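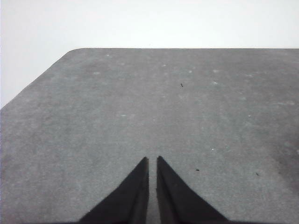

Erzsébet Kiss wrote in to say that her Feko label cutter kept feeding at a slant after section 2, and that setting the side guide a second time cured it. Her order of work is now used below.

3. Setting the side guide

1. Switch the cutter off and wait for the drum to stop.
2. Loosen both guide screws by half a turn.
3. Load a stack of 19 blank sheets, short edge first.
4. Slide the guide up to the stack until it touches without bending the paper.
5. Tighten the rear screw, then the front screw.
6. Switch on and feed one sheet. Compare the left and right margins.
7. If the margins differ, repeat steps 1 to 6.

Note: Sheets from an opened pack may curl. Turn the stack over before loading.

Caution: Do not reach under the drum cover while the power light is on.

For error 71, see section 5.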